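Home | News | What's On | Columns | Notices

Snack bins are piling up on beds all over Tremell

2018-02-15

If you've walked past the old Prindine store on Tedesco Street this week, you've probably noticed the line. The Tremell snack swap is back for its second year, and this time I signed up before the list closed. Last January I dithered and missed it, and then had to listen to my whole street talk about sesame crackers for a month. Never again!

The way it works is pretty simple. You get a clear plastic bin from the front counter at Rasimus Hall, you take it home, and you fill it with packaged snacks. Anything goes as long as it's sealed and in date. Then you bring it back, it gets a number, and on swap night you go home with a bin that somebody else packed. You don't get to peek and you don't get to trade up (although I'm told there was some quiet dealing in the parking lot last time, and I have no problem with that whatsoever).

There are 445 bins signed out this year, which is a whole lot of crackers for a town our size. The fee is 15 dollars a bin and it goes toward the new kitchen at the hall. The oven there has been on its last legs since before I moved here, so I'm happy to hand over my money. Kids under 12 can share a bin with a grown-up for no extra charge.

I stopped in at the hall this morning to ask what people should be putting in. The answer was small things and a mix of them – some sweet, some salty, and at least one thing you'd never seen before you picked it up. Last year there were 40 bins that held almost nothing but the same brand of pretzels from the same sale, and folks were good sports about it, but please, look a little further along the shelf. The import aisle at the Prindine market is well worth a slow walk. So are the little groceries behind the bus station, where I lost most of an afternoon and came out with seaweed, rice puffs and a bag of something I still can't name.

A few tips from a person who has now packed one bin three times. Tall rolls of cookies are a pain. Laid flat they take up the whole floor of the bin, and stood up they lean on everything else. I'd put them in last and tuck the small packets in around them. Bags with a lot of air in them should go on top, and loose little candies are great for the gaps. A bed is a better place to work than a kitchen table, too. You can spread out, nothing rolls onto the floor, and if you drop a bag of chips it lands soft.

The lid has to close, by the way. They do check! One neighbor of mine was sent home last year with a bin that was domed like a loaf of bread, and had to come back with half of it in a shopping bag.

Bins are due back at Rasimus Hall by the end of the month, and the doors on swap night open 30 minutes before the first number is called. Get there early if you want a chair. Coffee is free, and the cookies with the coffee are also free, as if any of us will need them.

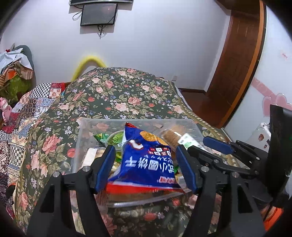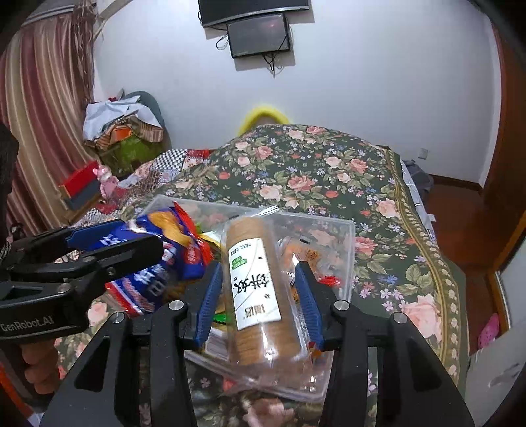 Packaged snacks in a clear plastic bin, set out on a floral bedspread.

Contact the news desk | Copyright Tremell News | Back to top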